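Nalell Games at Home
Home > Table games > Cups and balancing

Stacking cups on a cushion

Posted by Cyril Sedgwick, Mar 18, 2018
Filed under: Table games, Quiet games, Wet weather

Cup stacking on a hard table is easy once you have the knack. Put a cushion under the cups and it becomes a different game. The bottom cup can sit at an angle, the fabric gives when you press on it, and every cup you add makes a small lean bigger. This page covers the basic two-cup stack, then how to go higher and how we score it.

What you need

A table with a flat top. Ours is 620 mm high, which suits most people sitting down. A coffee table works if everyone kneels.

One square cushion. A seat pad is better than a scatter cushion, as scatter cushions tend to be domed in the middle. Choose one with no buttons or piping across the top.

A sleeve of disposable cups. We buy the 200 mL size. Any brand will do, but keep to one kind for a whole game. Cups with a rolled lip are the easiest to place because the lip gives a wider edge to rest on.

Paper and a pen for the scores.

Setting up the table

Lay the cushion flat near the middle of the table and leave some bare table on every side. Players need somewhere to rest a wrist between turns, and a falling cup should land on the table before it gets to the floor. Shake the cushion first if the filling has gone to one end, then press it down with both palms. Don't pat it hard in one place or you'll leave a dip.

Placing the first cup

Turn the cup upside down so the closed end is on top and the open end is on the cushion. Hold it lightly by the sides and lower it straight down. Let go as soon as the lip is touching all the way round. Pressing it into the fabric makes a dent on one side, and the cup will tip towards it when you take your hand away.

It doesn't need to be in the exact centre. A little towards the back and to one side is fine, as long as the cup is well away from the edges, where the cushion slopes off.

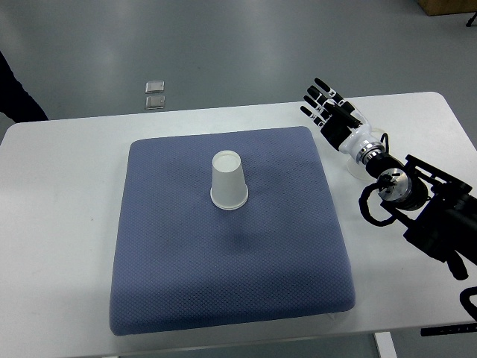
Adding the second cup

1. Look at the first cup from the side, with your eyes level with its top. If it leans, note which way.

2. Pick up the second cup by its closed end, open end down. Holding it high up keeps your fingers clear of the bottom cup.

3. Bring it over the first cup and stop just above it. Let your hand settle.

4. Lower it gently and feel for contact. With our cups the lip of the top one comes to rest on the base of the one below. If your cups taper a lot, the top one will slide down over the lower one like a sleeve. That's nesting and doesn't count as a level. Put a square of cardboard between the cups if yours do this.

5. Straighten the top cup before you let go. A slight tilt is common at this stage.

6. Open your fingers evenly. If one side comes away first it drags the cup with it.
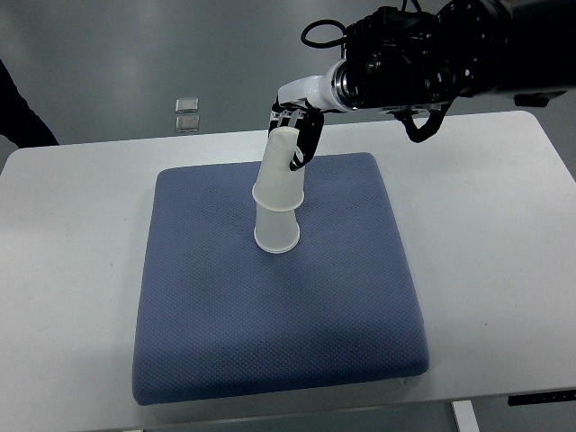 Reading time: 4 minutes

Going higher

The third and fourth cups go on the same way, but check the stack from two sides before each one. When the column leans left, the next cup can be set a few millimetres to the right to bring the weight back. Don't try to correct the whole lean with one cup.

Gareth Bloxham, who wrote the original rules for us, builds from a standing position and swears by it. I find my hand shakes more that way, so I sit. Try both.

If the cushion is too soft to hold more than a couple of cups, slide a thin tray or a placemat underneath it. This firms things up a bit without spoiling the game. Foam pads are firmer than fibre-filled ones.

Rules for two or more players

Players take turns adding one cup each, using one hand only. The other hand stays off the table and off the cushion.

A cup counts once it has stood by itself while someone says "one, two, three" at a normal speed.

You may touch only the cup you are placing. If you bump a lower cup and the stack stays up, carry on.

Whoever brings the stack down loses the round. The player before them scores a point for each cup that was standing. First to 19 wins.

For little kids, drop the scoring and let them use both hands.

Common problems

The first cup won't stand straight. Rotate it a quarter turn and try again. Some cups have a seam at the lip that makes a high spot. If that doesn't help, turn the cushion over.

The top cup sticks to your fingers. Wash and dry your hands. Sunscreen is the usual culprit in August on holidays up north.

The stack falls when someone leans on the table. Check that the table legs are level, and ask people to keep their elbows off during a turn.

The lips are getting squashed. Put those cups aside for paint water or seedlings and start with fresh ones.

Packing up

Nest the cups back into their sleeve with the lips all facing the same way. Store them standing up, as they go oval if they're left under something heavy.

Next: Coin drop with a water jug
Previous: Card towers on carpet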